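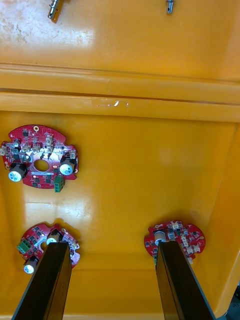 Grasp planner picks the cutout instead of the board edge
Forum: Perception and Planning

mfagerlund
21 May 2023
We pick round red PCBs out of a yellow bin with a parallel gripper and a wrist camera. Segmentation is fine. The problem is grasp ranking. The boards have a big oval hole in the center, and the Dromell planner keeps scoring the inner edge of the hole above the outer rim. Out of 1,357 logged attempts, 556 were ranked that way. Software is planner plus Bidbridge for the camera driver. Any way to mask the hole without retraining?

tobk
Fill the mask before it goes to the planner. Closed contour, drop the children. Two lines in OpenCV.

nordin_user
Wouldn't do that. If you fill the hole, the planner thinks there is board there, and your collision check is wrong for anything lying under it. Keep the real mask for collision and give the filled one to the ranker only.

tobk
They're on a flat floor. Nothing is under them.

nordin_user
Until two overlap.

gudrun_w
I'd look at height first. Those upright capacitors and the beige connector headers stick up well above the board, and on a notched outline the rim candidates can lose points for clearance. What's your finger clearance set to?

mfagerlund
Default, 25 mm.

gudrun_w
Too much for parts like these. Drop it and rerun the log offline before you touch the masks.

mfagerlund
Reran the first 600. Hole grasps are down a lot but still there. Trying the two-mask version next.

tobk
So fill the mask.

nordin_user
For the ranker.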